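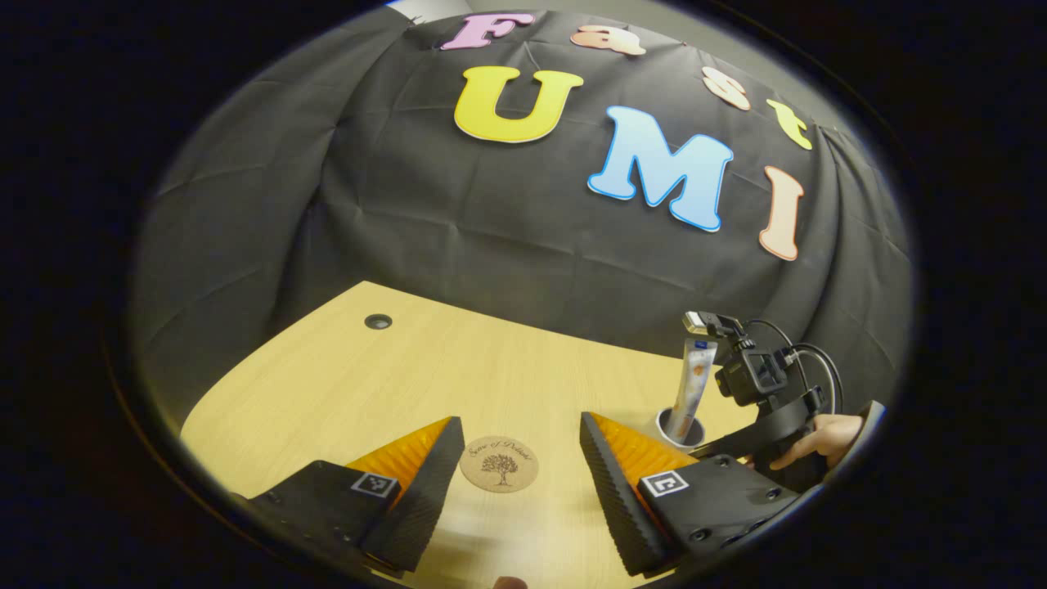 About Us

Hi, I'm Jamshid Esfahani, and I run Dullon, a small studio in Plonside where we cut big soft letters, hang them on fabric and generally make plain walls look like somebody is expecting you. We also print coasters, dress tables and teach people to do all of it themselves on weekends. If you have ever walked into a rented hall with a wrinkly backdrop under your arm and thought "now what?", you are our kind of person!

How it started

My sister was getting married in May and wanted her name up behind the cake table. The quote she got was silly, so I said I'd do it (I had a craft knife, a cutting mat and far too much confidence). I cut 11 letters at my kitchen table and threw four of them away. The rest went up crooked, and people kept asking where she had bought them. By the end of that summer I was cutting names for cousins, then for friends of cousins, and then for a dentist who wanted SMILE over her front desk.

I rented our first room above a key cutter's shop. It was tiny and the stairs were awful. We moved to the present place on Cultov Street two years later, and I still get a little happy every time I carry a tabletop in through a door that's wide enough.

What we like to make

Letters first, always. Rounded shapes, a white outline around each one, and soft colors - pink, peach, yellow, light blue, that family. They show up beautifully on black fabric, and we use a lot of black fabric. I like a big short word best, with the letters large and running downhill a bit, so the line has some bounce to it. The "Fast UMI" wall is a good one to look at if you want to know our taste: the top word curves along, and the three capitals underneath slide off to the right. Customers sometimes ask us to straighten everything with a ruler. We will! But I'll probably try to talk you out of it once.

People ask about the wrinkles too. You can have your backdrop pulled flat and steamed, no problem, or you can have it hanging in loose folds. I'm a loose folds person. My mother is a steaming person, and she has visited the studio with her own steamer.

Then there are the small things for the table. I'm very fond of round cork coasters with a dark drawing and a few words running along the top edge, like the "Sense of Delight" one with the tree. Cork takes a dark print nicely and feels good under a cup. Our smallest coaster order is 15, and the biggest so far was 1000, for a hotel breakfast room. I did not want to see another coaster for a week after that (I was back at it on the Monday).

The tables themselves we keep simple. Pale wood, a white cup, not much else. If the wall behind is doing the talking, the table can calm down.

The weekend classes

We run a beginners' class called Pan, named after the old baking pan I used to trace my first letter O. You pick a word, draw it, cut it, outline it and hang it up before you go home. Bring a word of eight letters or fewer - somebody once came with "congratulations" and we were there until dark. Kids are welcome from age 11 with a grown-up. All the knives, card and fabric are here, and so is the tea.

There's a second class for coasters, which is slower and quieter and tends to fill up with people who came to Pan first.

Over 1013 words have been hung on our practice wall since we opened. I know this because we write each one in a notebook by the door, with the person's first name next to it. It's on its third cover now. Come and read it while the kettle boils, there are some very strange ones in there.

Coming by

The studio is open most afternoons, and you can drop in to touch the fabric and argue with me about colors. For a custom wall, please bring the word, the size of the space and a photo of the room if you have one. I'll sketch it while you wait.

See you in Plonside!

Jamshid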